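부쇼야라시의 고장, 모하치 전야를 다녀와서

헝가리 여행 / 지역 축제

모하치는 헝가리 남쪽 끝, 도나우강 서안에 있는 작은 도시다. 해마다 늦겨울이면 이곳에서 부쇼야라시가 열린다. 양털을 뒤집어쓰고 뿔 달린 나무 가면을 쓴 남자들이 거리를 돌며 겨울을 쫓는 행사로, 유네스코 인류무형문화유산에도 올라 있다. 나는 축제 당일이 아니라 그보다 한 달 남짓 앞선 시기에 모하치에 갔다. 가면을 만들고 의상을 손보는 작업장 몇 곳이 하루 동안 외부인에게 문을 연다는 안내를 받았기 때문이다.

방문일은 2019년 1월 29일이었다. 전날 밤 페치에서 자고 아침 버스로 들어갔다. 창밖은 대부분 갈아엎은 밭이었고 군데군데 눈이 남아 있었다. 버스 터미널에서 중심 광장까지는 걸어서 갈 만한 거리다. 짐이 있으면 터미널에 맡길 곳이 마땅치 않으니 숙소에 두고 오는 편이 낫다.

신청은 트레브우드(Trevwood)라는 소규모 답사 단체를 통해 했다. 참가비는 1인당 500포린트였고 현금만 받았다. 인원이 모이면 한 조에 8명씩 나누어 작업장을 돈다. 우리 조에는 폴란드에서 온 루치나 노비츠키 씨(Lucyna Nowicki)가 있었는데, 유럽 각지의 사육제 가면을 찾아다니며 글을 쓴다고 했다. 나머지는 헝가리 사람들이었고 페치에서 온 부부가 가장 많이 질문을 했다.

안내는 조피어 빈체 씨(Zsófia Vincze)가 맡았다. 모하치에서 나고 자랐고 영어와 헝가리어를 번갈아 썼다. 설명은 대체로 헝가리어가 길고 영어가 짧았다. 영어로만 듣는 사람은 중간중간 다시 물어봐야 한다. 물으면 싫은 기색 없이 다시 설명해 주었다.

축제의 유래

첫 순서는 광장 옆 강당에서 들은 짧은 강의였다. 부쇼야라시의 기원에 대해서는 널리 알려진 전설이 있다. 오스만 제국이 이 일대를 지배하던 때 모하치 사람들이 강 건너 늪지대로 피신했고, 어느 밤 무서운 가면을 쓰고 배로 강을 건너와 튀르크 군대를 쫓아냈다는 이야기다. 빈체 씨는 이 전설을 다 들려준 다음, 기록으로 뒷받침되는 이야기는 아니라고 덧붙였다. 연구자들은 대체로 이 지역에 정착한 남슬라브계 쇼카츠 사람들의 사육제 풍습에서 뿌리를 찾는다. 겨울을 보내고 봄을 맞는 행사가 사순절 앞의 사육제와 합쳐졌다는 설명이다.

날짜는 부활절에 따라 움직인다. 재의 수요일 전 며칠 동안 행사가 이어지기 때문에 해마다 2월 초가 되기도 하고 3월 초가 되기도 한다. 여행 계획을 세울 때는 지난해 날짜를 그대로 믿지 말고 그해 일정을 다시 확인해야 한다.

강의에서 가장 도움이 된 부분은 인물 구분이었다. 부쇼가 다 같은 부쇼인 줄 알았는데 그렇지 않았다. 뿔 달린 가면에 양털 외투를 입은 것이 부쇼이고, 얼굴을 천으로 가리고 전통 의상을 입은 쪽은 따로 부르는 이름이 있다. 누더기를 입고 장난을 치며 뛰어다니는 무리는 양켈레라고 한다. 주로 아이들과 젊은이들이 맡고, 부쇼 곁에서 구경꾼을 떼어 놓는 역할을 했다고 한다. 지금은 밀가루나 톱밥이 든 자루로 사람을 치고 다닌다.

가면 작업장

두 번째로 간 곳은 시내 서쪽 주택가에 있는 가면 작업장이었다. 마당을 지나 안쪽 건물로 들어간다. 작업장 이름은 라마사미(Ramasamy)로, 예전에 이 건물을 쓰던 상점 이름을 그대로 이어받았다고 한다.

부쇼 가면은 주로 버드나무로 깎는다. 강가에서 쉽게 구할 수 있었고 무르고 가벼워서 쓰기 좋다. 통나무를 세로로 갈라 바깥쪽에 얼굴을 새기고 안쪽을 파낸다. 눈과 입을 뚫고 나면 색을 입히는데 예전에는 동물의 피를 썼고 지금은 대부분 물감을 쓴다. 마지막에 뿔을 달고 뒤쪽에 양가죽을 붙인다. 가죽이 머리와 목을 덮어 고정하는 역할도 한다.

깎는 과정은 직접 볼 수 있었다. 장인은 말을 거의 하지 않고 손도끼와 둥근 끌만으로 작업했다. 밑그림은 없었다. 페치에서 온 부부가 도안이 있느냐고 묻자 머리를 저었다. 가면 하나에 걸리는 시간은 사람마다 달라서 답을 듣지 못했다. 무게는 생각보다 나갔다. 한 번 써 보라고 해서 써 보았는데 시야가 좁고 숨이 금방 찬다. 이것을 쓰고 하루 종일 걷는다고 생각하니 나이 든 참가자들이 대단해 보였다.

값은 작업장마다 차이가 크다. 실제 착용용은 주문을 받아 만들고 몇 달을 기다려야 한다. 기념품용 작은 가면은 바로 살 수 있다. 노비츠키 씨는 손바닥만 한 것을 하나 샀고 나는 사지 않았다. 뿔이 있어서 가방에 넣기가 곤란했다.
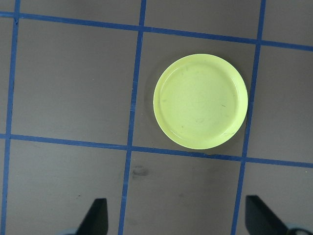
회색 작업면에 붙인 파란 테이프

점심은 광장 근처 식당에서 각자 해결했다. 나는 콩과 훈제 고기를 넣고 항아리에 끓인 이 지역식 콩 요리를 먹었다. 축제 기간에는 거리에서도 판다고 한다. 짠 편이니 빵을 같이 시키는 것이 좋다. 도넛도 유명하다. 사육제 때 먹는 헝가리식 도넛으로, 살구잼을 곁들인다. 축제 전인데도 제과점마다 진열장 앞줄에 놓여 있었다.

의상과 소리 도구

오후에는 닌덱(Nindeck)이라는 의상 공방에 갔다. 부쇼가 입는 양털 외투는 털이 밖으로 나오게 뒤집어 입는다. 허리는 굵은 끈이나 쇠사슬로 묶고 거기에 소 방울을 단다. 바지는 흰 천에 짚을 채워 부풀리고, 다리에는 손으로 짠 알록달록한 양말을 신는다. 신발은 가죽끈으로 묶는 전통 신발이다. 양말은 집집마다 무늬가 다르고 할머니가 짜 준 것을 물려 신는 사람이 많다고 했다.

소리를 내는 도구는 3가지를 보여 주었다. 나무로 만든 큰 딸랑이, 소 방울, 그리고 긴 나무 나팔이다. 딸랑이는 손잡이를 잡고 돌리면 톱니가 나무판을 때리며 큰 소리를 낸다. 공방 안에서 한 번 돌렸을 뿐인데 귀가 먹먹했다. 나팔은 불기가 어렵다. 우리 조에서 제대로 소리를 낸 사람은 페치에서 온 남편뿐이었다.

공방 벽에는 옛날 사진이 걸려 있었다. 20세기 전반의 것들로, 가면 모양이 지금보다 단순하고 뿔도 짧았다. 빈체 씨 말로는 관광객이 늘면서 가면이 점점 커지고 무서워졌다고 한다. 좋다 나쁘다는 말은 하지 않았다. 다만 자기 아버지는 옛날 가면만 쓴다고 했다.

부쇼 무리는 각각 이름이 있는 모임 단위로 움직인다. 시에 등록하고 참가 규칙을 지켜야 한다. 술에 관한 규칙도 있고 복장에 관한 규칙도 있다. 운동화를 신으면 안 되고, 손목시계도 보이면 안 된다. 요즘은 여성이 가면을 쓰고 참가하는 모임도 있다고 들었다.

강가

마지막으로 도나우강 나루터까지 걸었다. 축제의 중요한 날에는 부쇼들이 강 건너편에서 배를 타고 넘어와 시내로 행진한다. 그리고 저녁에 중앙 광장에서 큰 모닥불을 피운다. 마지막 날에는 겨울을 상징하는 관을 태운다. 관은 강에 띄우기도 하는데 순서와 장소는 일정표를 봐야 한다.

나루터에는 바람이 심했다. 건너편으로 가는 차량 페리가 다니고 있었고 걸어서 타는 사람은 몇 명 되지 않았다. 빈체 씨가 배가 닿는 자리와 구경하기 좋은 자리를 알려 주었다. 선착장 바로 앞은 일찍부터 사람이 차고, 조금 위쪽 둑길은 늦게 가도 자리가 있다고 한다. 다만 둑길에서는 가면 얼굴까지 보이지는 않는다.

답사는 여기서 끝났다. 트레브우드에서 나누어 준 안내 책자는 플루텐트(Plutent)라는 지역 출판사에서 낸 것으로 헝가리어판만 있었다. 뒤표지 안쪽에 1451이라고 찍혀 있어 물어보니 인쇄 부수에 따른 일련번호라고 했다. 지도가 잘 되어 있어서 헝가리어를 몰라도 쓸 만하다.

가려는 사람을 위한 메모

숙소는 축제 기간이면 모하치 시내에서 구하기 어렵다. 페치에 묵고 버스로 오가는 사람이 많다. 저녁 모닥불까지 보려면 돌아가는 막차 시간을 꼭 확인해야 한다. 페치에서 택시를 부르면 비싸다.

옷은 더러워져도 되는 것을 입는다. 양켈레가 밀가루를 뿌리고, 부쇼가 여성 구경꾼을 껴안거나 얼굴에 양털을 비비는 장난도 있다. 싫으면 뒤쪽으로 물러나 있으면 된다. 카메라를 들고 갈 사람은 덮개를 챙기는 것이 좋다.

작업장 공개일은 축제 전과 9월에 한 번씩 있다. 9월에는 나루터 일정 대신 버드나무를 고르고 말리는 과정을 보여 준다고 한다. 가면에 관심이 있으면 사람이 적은 9월 쪽이 나을 수 있다. 신청은 전자우편으로 받으며 답장이 오는 데 며칠 걸린다.

부쇼 박물관은 광장에서 멀지 않은 곳에 있다. 나는 시간이 모자라 들어가지 못했다. 작업장 답사에 참가하는 날 박물관까지 보려면 점심시간을 줄이거나 하루를 더 잡아야 한다. 노비츠키 씨는 하루 더 묵으면서 다음 날 아침에 보겠다고 했고, 나는 저녁 버스로 페치에 돌아왔다.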